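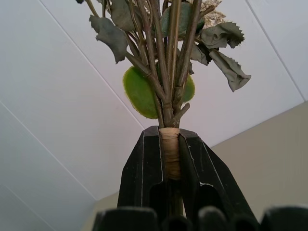
Home | News | Projects | People | Past Issues | Subscribe

Notes from the Grip Bench
15 Aug 2026

If you read the June issue you'll remember me complaining about flowers. I'm back to complain a little less, and to tell you how the bouquet work has been going at the Prendton lab, which has smelled faintly of craft store all summer.

Quick recap for new subscribers. Our grasping project, Braltanance, is about picking up things that don't have one solid shape. A mug is easy, more or less. A bunch of stems is a pain. Squeeze too lightly and the bundle slides or twists between the fingers, squeeze too hard and you crush it, and meanwhile the leaves stick out everywhere and fool the camera into thinking the object is four times wider than the part you can hold.

Our old method picked a grasp from the outline of the whole object. With bouquets this was a disaster! It kept going for the middle of the leaves, because that's where the outline is biggest and the depth readings are thickest. I watched it do this for most of a week before I admitted that tuning the numbers wasn't going to fix it.

So we changed the question. The new version looks for the neck first - the narrow place where the stems come together - and only then worries about how to close on it. On the bunch we use most, the neck has a wrap of tan raffia or twine, and that wrap is a lovely thing to hold. It has some give, it has ridges for the fingers to press into, and it keeps a dozen or so skinny stalks acting like one object. The leaves can flop wherever they like up top.

The other half of the method is what we've been calling the look-up check. After the fingers close and the arm lifts, it stops and tips the wrist so the camera is looking up the stems at the ceiling. Plain white ceiling panels turn out to be a great backdrop (free, too). From down there the stems should fan out from a point between the two fingers. If the fan leans over or starts off to one side, the hold is crooked, and the arm sets the bunch down and has another go. The check costs us 2 seconds per pick, and I argued against it for that reason. I've come around.

Now the numbers, for those of you who scroll straight to them. We ran 319 picks with the new method on bouquets it hadn't trained on, and 308 of them ended with the bunch upright and still held at the end of the move. The training set was 1,403 grasps, all collected on our own bench, so please don't read this as a promise about your bench. Most of the misses were bunches with no wrap at all, where the stems simply roll past each other. I don't have a good answer for those yet. My best guess is a slower close with a small wiggle partway through, and I'd love to hear from anyone who has tried something like that.

One thing I should be upfront about: we've stuck to dried and artificial foliage. Fresh stems are slick and heavier, and they bruise, and I expect our squeeze settings will be wrong for them. Our friends over at Tapley have offered bench time near a sink, so that's where the fresh trials will happen.

After that I want to try the neck-first idea on other tied things. Paintbrushes in a rubber band, bundles of cable, maybe green onions. The Pravside group already has a bin of tangled cable they'd be happy to be rid of for a while, and we'll start there. If you have a floppy, awkward, bundled object you'd like to see us fail at, hit reply and tell me what it is.

Contact the newsletter desk | © 2026 Braltanance Project, Prendton | Back to top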